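Ceiling work finished in upper room at Welmont

Work on the ceiling of the upper room at the Welmont building was completed in January, and the room is back on the regular booking schedule. The job covered 1,662 square feet of ceiling, the wiring above it, and the tops of the walls where old water marks had been showing through.

The contractor, Mykhailiuk, worked in two stages so that half of the room could stay open. The window side was done first. Desks and cabinets were moved across to the door side, the floor was covered, and the surface was cleaned, filled and sanded before priming. The order was then reversed. Each stage took 10 working days, including drying time between coats.

The ceiling is white, as before, but the finish is flatter than the old one. The previous coat had a slight sheen and threw glare onto screens and glossy tabletops, a complaint that appears in the building log several times. The walls are light grey. A bright red stripe crosses the ceiling and was kept in the plan at the request of the people who use the room.

Svitlana Marchuk, who manages the building, said the stripe had been marked for removal in the first drawings. "It was easier to cost the job without it," she said. "Then we asked the users, and most of them wanted it left in. They use it when they describe where things go. A table is on one side of the red or the other."
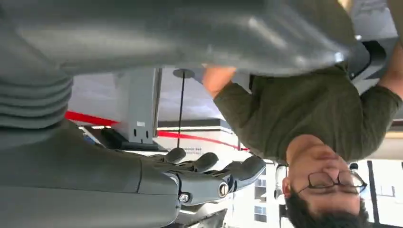 Sumathi Pinto said the change in glare was the part that mattered most for close work, and that small screws and dark parts were easier to see on the bench in the afternoon than they had been in the fall. The color of the walls made little difference either way, in Pinto's view, and the money might have gone toward a second row of outlets.

Outlets were left out of this phase. The electrical work was limited to replacing worn cable above the ceiling and labeling the circuits at the panel. A separate request for more floor-level power is on file and has no start date.

Light readings were taken at table height before and after the job, with the blinds closed. The target was 30 foot-candles across the whole room. Before the work, the corner farthest from the door fell short of the target. After it, every point on the measuring grid met it with the same lamps in use, so no new fixtures were ordered.

Vitalii Hladun, site lead for Mykhailiuk, said the slowest part was the edge along the stripe. The white had to be cut in by hand on both sides, and one section was redone after tape lifted the primer. He said the crack near the door had been filled with a flexible compound and should be checked once the heating season ends.

Users are asked not to fix hooks, tape or cable clips to the ceiling. Anything that needs to hang should go through the building office, which has a plan showing the joists. Damage or fresh water marks should be reported there as well, with the nearest wall noted.

The corridor outside the room is next on the list. Bookings will not be affected.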